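Plurnow group reports edge-first method for picking up flat cloth

Researchers at the Plurnow robotics laboratory have published results for a grasping method that lets a two-finger gripper lift a towel from a hard table by its hem. The paper, posted in March, is by Hanane Ouazzani, Severin Aebischer and Flurina Grabner.

Cloth lying flat gives a gripper little to hold. Common approaches pinch the middle of the fabric and regrasp in the air, which adds time and often picks up a fold instead of a single layer. The Plurnow method looks for the hem in the wrist camera view, brings the nearly closed fingertips to a point just outside it, then opens them by a few millimeters and slides the lower finger under the edge. The policy was trained on 300 demonstrations recorded by two operators.

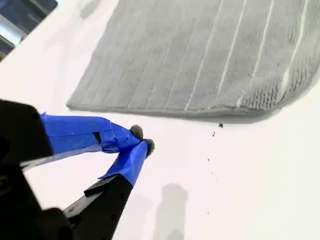 The gripper's taped fingers and gray fingertip pads just short of a towel's hem.

In testing, the arm made 300 attempts on towels and dishcloths that did not appear in the training data. It lifted a single layer by the edge in 259 of them. A baseline trained on the same demonstrations, but without the hem detection step, was given 109 attempts on a subset of the cloths and succeeded in 54.

Most failures came from thin dishcloths, where the lower finger pushed the hem forward and bunched it. Striped fabric also caused errors when a stripe ran close to the edge and was mistaken for it. Fingertip covering had a measurable effect: bare plastic tips slipped more often than soft pads on looped fabric.

"The approach angle matters more than the closing force," Ouazzani said. "Past a certain steepness the finger presses the cloth into the table and the attempt is lost."

The group plans to extend the method to stacked laundry. Code and demonstration data will be released under the project name Wadov.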